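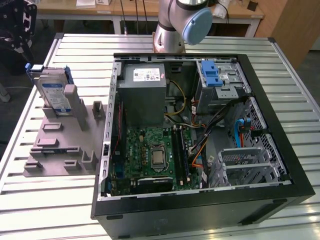 Case open, on the slatted table.

My star is late

I have a star. I don't own it, obviously, and it has a perfectly good catalog number that was handed out long before I came along (Shojaei 3818, if you want to look it up, and you don't). But I've been watching it for six years now, and after six years of standing in wet grass for something you start using the possessive.

It's a long-period variable, an old red giant that swells and shrinks and brightens and fades with a period of 287 days. At its best I can find it in binoculars. At its worst it's a grudging orange speck in the eight-inch, and I'm only half sure I'm not looking at its neighbor. The neighbor is also orange. The neighbor has never varied by anything in its life and gets mistaken for my star all the time, which I'm sure it enjoys.

Maximum was due three weeks ago. I had it penciled in on the kitchen calendar between a dental cleaning and my sister's visit. The dental cleaning took place. My sister came and went. The star, as of last night, was still nearly a magnitude short of where it ought to be and seemed to be in no hurry.

People who do this seriously will tell you that's normal. The period is an average, and the star hasn't read the paper it was published in. One cycle runs short, the next runs long, some peaks are bright and some barely bother. I know all this. I have explained it to other people in a calm voice. It's different when it's your star and you've told your whole club to look.

I told the whole club to look. I gave a talk in the back room of the Brakau library with a light curve on the screen and a big friendly arrow pointing at July. "Easy binocular object," I said, out loud, in front of Do-yoon Joo, who runs our variable star section and remembers things. He's been sending me his estimates ever since. They come as a single number with no greeting. 9.1. 9.1. 9.0. I find the decimal point a little pointed.

If you've never made one of these estimates, the method is about as high-tech as judging pies. You find the variable, then you find two nearby stars of known brightness, one a little brighter and one a little fainter, and you decide where yours falls in between. Then you write it down before you can talk yourself out of it. You're not supposed to look up what anybody else got first. You're really not supposed to look up what the prediction says. Red stars make it worse, as the eye keeps soaking up red light the longer you stare, so the thing brightens while you watch it out of pure politeness. Quick glances are the cure. I've been told I have the attention span for it.

A camera and a filter would do the whole job better, and there are people in the club who do exactly that from indoors with a cup of tea. I have nothing against them. I tried it for a season on a secondhand Mellier mount that tracked beautifully toward the horizon regardless of what I'd asked for. I sold it to a man who said he liked a project.

What I like about doing it by eye is that my numbers sit in the same column as everyone else's. The oldest chart I've got for this field is a photocopy of one drawn in 1951, with the comparison stars inked by hand and one of them, I'm fairly certain, wrong. Whoever drew it was squinting at the same two orange dots. The full list I work from has 1007 observations of the star on it, with a long gap in the middle where everybody apparently had something better to do, and mine are down near the bottom. Most of them agree with the others. A few of mine don't, and I can tell you what I'd had for dinner on those nights.
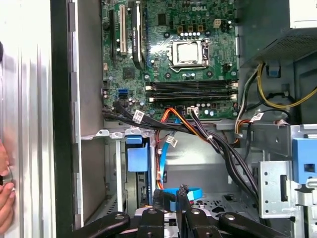 Ovport, Aug 7, 2024

I wrote all of the above on Sunday-afternoon energy and then didn't post it, so consider this the update. We're out at the coast for the week, where the sky is darker than at home and the fog gets in at ten like a shift worker.

Got a gap last night. Twenty minutes, lying back on a lounger that belongs to the rental and has one short leg. The Milky Way was up and looking expensive. I ignored it and went hunting for a medium-dim orange dot.

8.6! I looked away, ate a cracker, looked again. 8.6, maybe 8.5, but I'd been staring by then so 8.6 is what went in the notebook. That's a decent jump on what I had before we left, and I was very grown-up about it and did not text anyone until morning.

Do-yoon's reply came back at lunch. "8.9," it said. Then, a minute later, "Haze here." From him this is practically a hug.

So either the star is finally climbing or I've been admiring the neighbor. I went over the field again this afternoon with the old photocopy and a newer chart side by side, turned both of them upside down to match the binoculars, and I'm pretty confident I had the right one. The little crooked triangle was on the correct side. I think.

Next maximum after this one falls well into spring, and it'll be low in the twilight and miserable. I've got a slot at the club in October and was going to talk about it. I may do Saturn.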